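3.2. Quincaillerie de porte et perception de la matière

Figure 2. Plaque à texture de pierre et bouton arrondi, sur fond sombre (image de synthèse).
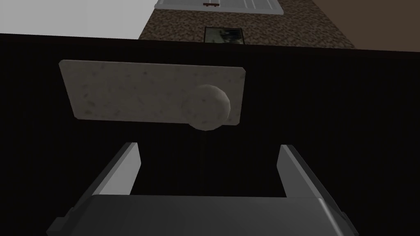 La question de la matière apparente revient dans presque tous les entretiens menés auprès des habitants de la résidence Golis. Lorsqu'on leur demande de parler des portes de leur logement, ils commencent rarement par le vantail. Ils parlent de la poignée, du bouton, de la plaque, c'est-à-dire des éléments qu'ils touchent tous les jours. Le vocabulaire employé relève d'abord du toucher (froid, lisse, rêche, lourd), puis de l'entretien (taché, terni, facile à nettoyer), et seulement ensuite de l'esthétique. Cet ordre est assez stable d'un entretien à l'autre, y compris chez les personnes qui travaillent dans le bâtiment.

Le corpus comprend 24 entretiens semi-directifs, conduits au domicile des participants et enregistrés avec leur accord. La résidence a été livrée en deux tranches. Dans la première, les portes palières et intérieures ont reçu une quincaillerie métallique standard. Dans la seconde, le maître d'ouvrage a retenu la gamme Werklow, qui associe des plaques à finition minérale et des boutons fixes. Les habitants des deux tranches se connaissent et comparent volontiers leurs logements, ce qui facilite le travail de l'enquêteur mais oblige aussi à une certaine prudence. Plusieurs jugements portés sur la gamme Werklow viennent de personnes qui ne l'ont chez elles sur aucune porte et qui la connaissent par des visites de voisinage.

Trois registres de discours se dégagent néanmoins. Le premier concerne le poids. Une finition qui imite la pierre fait attendre une pièce lourde, et l'écart entre cette attente et la sensation réelle est commenté avec insistance. « On croit que ça va résister, et puis la porte vient toute seule », dit une habitante du rez-de-chaussée. Un autre participant, menuisier de métier, tient le propos inverse : pour lui, une plaque d'aspect minéral signale un revêtement, donc une pièce légère, et il s'étonne qu'on puisse s'y tromper. Ces deux positions renvoient à des expériences professionnelles et domestiques différentes plus qu'à une différence de goût.

Le deuxième registre concerne les traces. Les finitions mouchetées sont décrites comme tolérantes, parce qu'elles dissimulent les empreintes et les petites rayures. Cette qualité est appréciée dans les entrées et les couloirs. Elle devient un défaut dans la cuisine et la salle d'eau, où plusieurs personnes disent ne pas savoir si la surface est propre. Une participante essuie sa plaque tous les soirs pour cette seule raison, alors qu'elle ne faisait rien de tel avec la béquille en métal de son logement précédent. On retrouve ici une observation classique des travaux sur l'entretien domestique : une surface sur laquelle la saleté se voit peu n'entraîne pas nécessairement moins de nettoyage.

Le troisième registre est celui de la convenance. Il est plus difficile à isoler, car il mêle des remarques sur l'harmonie avec le sol, sur l'âge supposé du bâtiment et sur ce qui « va » ou ne va pas dans un logement collectif. Les habitants qui ont grandi en maison individuelle associent volontiers l'aspect pierre à l'extérieur, aux seuils, aux appuis de fenêtre, aux bancs de jardin. Transposé sur une porte intérieure, il leur paraît déplacé. Les habitants plus jeunes font moins cette distinction et rapprochent la finition des plans de travail de cuisine.

La forme du bouton intervient dans ces trois registres sans se confondre avec eux. Un bouton arrondi se saisit à pleine main et demande une prise plus ferme qu'une béquille, que l'on peut abaisser du coude. Les participants âgés le mentionnent tous, parfois avant toute autre remarque. Dans la seconde tranche, une partie des boutons a d'ailleurs été remplacée par les occupants eux-mêmes, souvent un samedi, avec du matériel acheté dans le commerce et d'une teinte différente de celle de la plaque conservée. Le règlement de la résidence n'interdit pas ces remplacements à l'intérieur des logements. Il les interdit sur les portes palières, ce qui n'a pas empêché quelques exceptions au dernier étage.

Du côté de la maîtrise d'œuvre, l'agence Husmont justifie son choix par la continuité visuelle avec le hall. Montri Sukprasert, qui a suivi le chantier de la seconde tranche pour l'agence, rapporte que la discussion a surtout porté sur la couleur des vantaux. La quincaillerie a été arrêtée en fin de réunion, sur planche d'échantillons, et les pièces ont été regardées à la verticale mais peu manipulées. Le descriptif remis aux entreprises indique la référence et la teinte. Il ne dit rien de l'effort de préhension ni du mode d'entretien. Le fournisseur Boonchu avait pourtant joint à son offre une fiche de nettoyage, que nous avons retrouvée dans le dossier de consultation et qu'aucun des habitants rencontrés n'avait reçue.

Cette séparation entre le moment où l'on choisit et le moment où l'on touche n'a rien de propre à Golis. Elle est courante dans les opérations de logement collectif, où la quincaillerie pèse peu dans le budget et passe tard dans le calendrier. Ses effets sont en revanche durables, car ces pièces sont rarement renouvelées par le gestionnaire avant une réhabilitation complète. Les occupants s'y adaptent ou les remplacent à leurs frais.

Deux limites doivent être signalées. Les entretiens ont été réalisés en juin, fenêtres souvent ouvertes, et la sensation de froid au toucher y est sans doute moins présente qu'elle ne l'aurait été en hiver. Par ailleurs, les enfants n'ont pas été interrogés, alors que plusieurs parents signalent spontanément leurs difficultés avec les boutons fixes. La section suivante reprend ces éléments à partir des relevés effectués dans les parties communes, où les usages sont plus brefs et où les mêmes pièces sont manipulées par un nombre bien plus grand de personnes.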